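Jinora starter kitchen set
Reviewed by Igor Kubíček, 14 September 2025

I bought this in July for a small rental. You get plates, a bowl, cups and a mint-green pot with a clear glass lid.
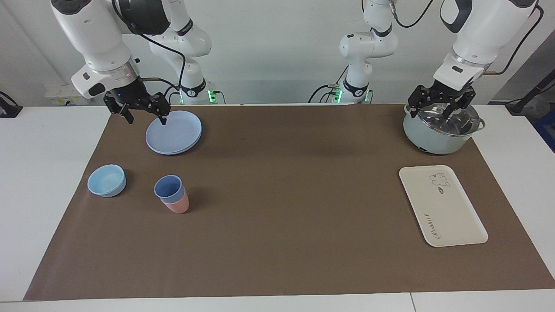 The knob is easy to grab, even with a thick mitt on. The pot holds enough soup for two, and the plates stack low in my cabinet.

The cups nest — handy in a short cupboard — but mine stick a little when put away damp.
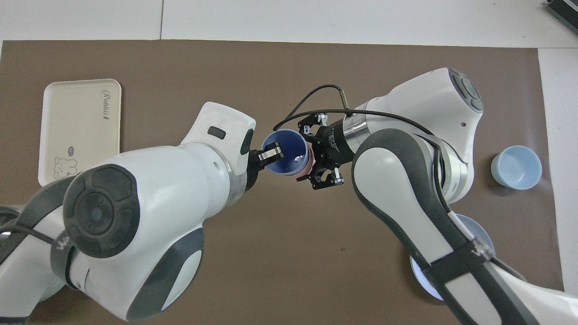

Verdict
Decent for the price. I'd skip the set if you cook for four. 8 out of 12 on my usual scale.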